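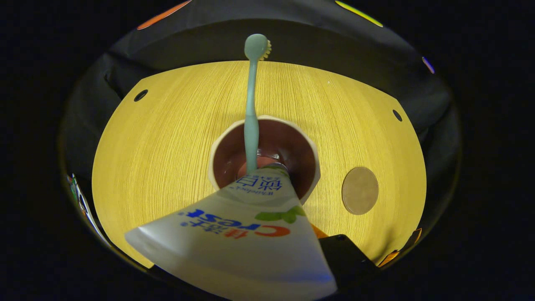

Susetti Bathroom Cup

Item no. 119
Colour: cream / red-brown
Price: $18.00 each, GST included

A plain cup for one toothbrush and one tube of toothpaste. The rim is cream-white and the inside is a deep reddish-brown. It sits on a vanity, a shelf or a small side table and takes up little room beside the basin.

The Susetti is open at the top, with no divider or insert. A full-size toothpaste tube can stand in it cap down, with the brush next to it. Long-handled brushes lean against the rim.

Care
Empty the cup and rinse it every few days. Toothpaste that has dried on the base will loosen after ten minutes in warm water. Wash by hand with a soft cloth. Do not use bleach or scouring pads, which dull the coloured finish.

Sold separately
Toothbrush, toothpaste and coaster are not included. Coasters are listed under Brodia, in tan and grey.

Orders
Singles ship from our Geelong warehouse in two to four business days. Cartons for motels and holiday rentals are made up to order, minimum 600 cups. Pricing drops again at 800 and 2,000. Mixed colours can't be packed in the same carton.

For carton quotes, contact Gladys Makori in trade sales. Returns are accepted within 30 days if the cup is unused and in its original box.

The next delivery of this colour is due in April.

Page updated Mar 18, 2026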